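Titgate Drops the Ball (Cube)

Posted August 4, 2020
Filed under: robots, regrets

Somewhere in the notes for this project there's a line in my own handwriting that says "gripper is done, don't touch it." I wrote that in February. I have since touched it every day for a month.

For anyone new: Titgate is the name of my pick-and-place setup, which lives in a rented unit in Stisthorpe with bad heating and a very good kettle. The job is simple enough to be embarrassing. There's a green cube, a yellow cube and a red cube. The arm picks one up, puts it in the black square, takes it out again, puts it back somewhere else on the table, and moves on to the next one. The plan was to run that 3,000 times without me in the room and then write a smug post about it.

This is the other kind of post. 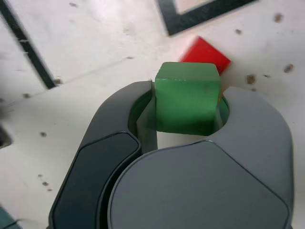

Green in the grip, red just behind it.

The first 676 cycles were fine. I know this from the log, as I was at home eating noodles. On cycle 677 the log says, in order: moved above cube, grasp confirmed, moved above square, placed, released. Very tidy. Every line has its little OK next to it. The only trouble is that there was no cube in any of this. The arm had picked up a fistful of air, carried it over with great care, and set it down.

It then went to fetch the cube back out of the square, got another handful of nothing, and confirmed that grasp too. It kept going until the software tried to put down an imaginary cube in a spot where a real one happened to be sitting. The fingers came down on top of it, the arm decided it was being pushed, and everything went into a protective stop. When I came in the next morning the cube was wedged under one fingertip and the status light was blinking at me like I was the one with the problem.

What the gripper was telling me

My gripper driver started out as Ellard, a little open library I've been leaning on for ages. It asks the gripper two things: are you still moving, and how far apart are your fingers? If the fingers have stopped and they're cube-width apart, you have a cube. Sound logic, and I'd have signed off on it myself. I did, in fact, sign off on it myself.

But the answers don't come straight from the hardware. They come from a cache, and that cache gets refreshed when the bus has a quiet moment. On a good day it's fresh. On a bad day the answer is 400 milliseconds old, which is plenty of time for a cube to leave. So a grasp would close, read as good, and get its OK from a number that belonged to the past. Worse, if the fingers missed completely, the driver could still be looking at the width from the previous cube. All the cubes are the same size. Of course they are, I picked them so the grasping would be easy.

Crowding makes it much more likely. When two cubes end up touching, a finger can land on the neighbor, the whole thing shifts, and you get a half grasp that doesn't survive the lift.

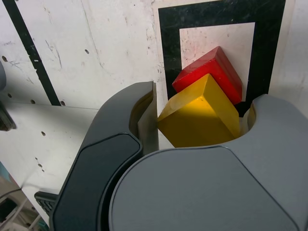
Yellow between the fingers, red right up against it.

I spent a whole evening setting up pairs like that by hand and letting the arm have a go at them. A lot of these attempts worked, which was infuriating. You haven't known self-doubt until you've spent hours trying to make a machine fail and it won't, after it failed perfectly well by itself while you were out.

What finally caught it was the dumbest test available. I told the arm to pick up a cube, took the cube away, and watched the terminal print "grasp confirmed." I said a word. Then I did it again to make sure, and said it again.

The part I like less

A missed cube is a comedy. The bit that has kept me awake is what I found when I went to stop one of these runs by hand.

I have a stop button in the software, a big red rectangle in the corner of the screen. I'd been using it for months as my main way of halting the arm, mouse in one hand, sandwich in the other. While chasing the stale readings I finally put timestamps on everything, and saw that the stop command was going into the same queue as the gripper traffic. So when the bus was busy, my stop stood in line. It waited politely behind a bunch of questions about finger width, and the arm carried on with its move in the meantime.

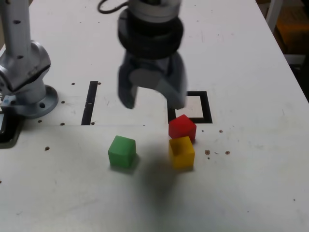

Surely you've got a real e-stop for that, a commenter wrote under my last post, and if you've been reaching for the mouse first then the e-stop is basically decoration.

Ouch, and yes. The real one is wired properly and it works. I tested it the same afternoon, several times, with more enthusiasm than was needed. It was also mounted on the far side of the bench, where I couldn't reach it without leaning across the table the arm was moving over. I put it there. I remember thinking it looked neat.

So, for the record, my safety arrangement was a slow fake button close to me and a fast real button on the other side of the hazard. I've worked in places where I would have filed a very snippy report about that.

The real button now sits on my side, next to the keyboard. The red rectangle on the screen has been renamed "pause, probably" until I trust it again, and it has its own connection so it doesn't have to wait its turn. I've also stopped putting my hands in there to straighten a cube while a program is live. I'm not going to tell you how often I used to do that.
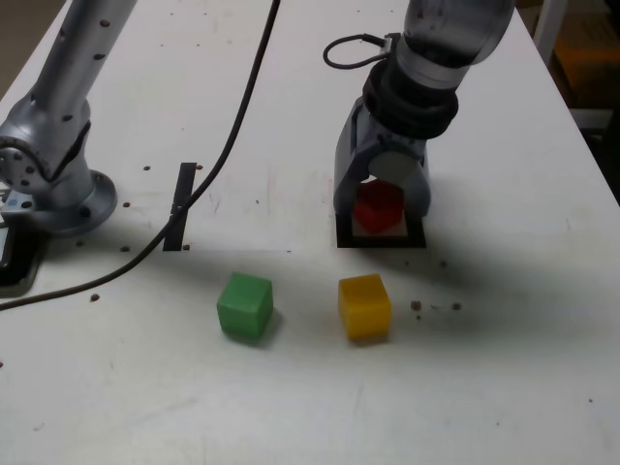
Fixes so far

The gripper reading now carries the time it was taken. If it's older than the close command, it gets thrown out and asked for again. That's a few lines of code and I'm annoyed at every one of them.

After the lift there's a second check on the finger width. If the gap has changed, the arm stops where it is and sulks until I come over.

Before each pick, the planner (a thing called Qureshi, which I didn't name) looks at how close the cubes are to each other. If two are touching, it has to nudge them apart first. It's a little too keen on this and has started nudging cubes that were minding their own business.

The counter is back at zero. I did a short run this morning with my hand near the button and 2 grasps got rejected, both correctly as far as I can tell from the log, though I've gone off taking the log's word for things. I still need to find out why the bus gets so busy in the first place. My current suspect is the plotting script I leave open on the other monitor to look professional.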